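Site visit report: Jikik manipulation laboratory

Prepared for the Working Group on Safe Use of Bench-Mounted Robots

In March, members of the working group visited the Jikik laboratory to review how written operating rules are applied during everyday work with small robot arms. The visit was hosted by Vlasta Říha, who is responsible for safety and operating procedures at the site. Twelve members attended. The group thanks the laboratory for opening its doors on a Sunday, when the adjoining workshop was closed and discussion was easier.

The program began at 9:30 a.m. with a briefing on the Trident procedure, the laboratory's internal code of practice. The procedure runs to 16 clauses and covers access, start-up, supervision, housekeeping and incident reporting. It was drafted jointly with Bednárik, the firm that services the benches, and is reviewed whenever a bench layout changes. Members were given a printed copy and invited to compare it with what they observed on the floor. 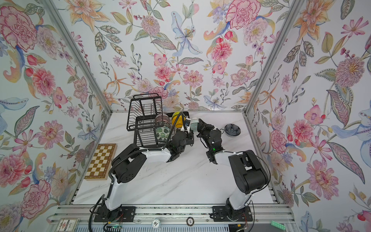
Housekeeping drew the most discussion. Under clause seven, an operator must decide before each session which objects belong to the task and which do not, and must record the starting layout. Crockery is a common choice for two-arm work at the laboratory, and the record lists each item by name. Members asked how the clause treats the front rail, where the arms are bolted down and where small things tend to collect. On the bench with the floral walls, two poker chips and a green toy brick were lying at the front, close to the arm bases, while the dish rack, cups and bowl stood on the tabletop behind. Ms. Říha advised that the present wording refers only to the tabletop. The group recommended that it be extended to the rail and to the area directly below it.

Cable management is dealt with in clause nine. Slack must be sufficient for the full reach of the arm, and hoses must be checked by hand with the power off. The laboratory has logged 320 such checks in its current register. Members judged the register to be clear and well kept, although the column for corrective action was often left blank.

The second part of the visit concerned training. New operators complete the Butano induction module and then work under supervision until signed off. The group was pleased to see that sign-off is specific to a bench and does not carry over to another one with a different layout. It was less satisfied with the arrangements for refresher training, which has no fixed interval.

Three recommendations were forwarded to the laboratory:

Extend clause seven to the rail and the floor beneath it.

Require an entry in the corrective action column, even where no action is taken.

Set a fixed interval for refresher training.

Ms. Říha has agreed to table the recommendations at the next review of the procedure. Members who wish to comment on the draft wording should write to the secretariat, quoting file 122.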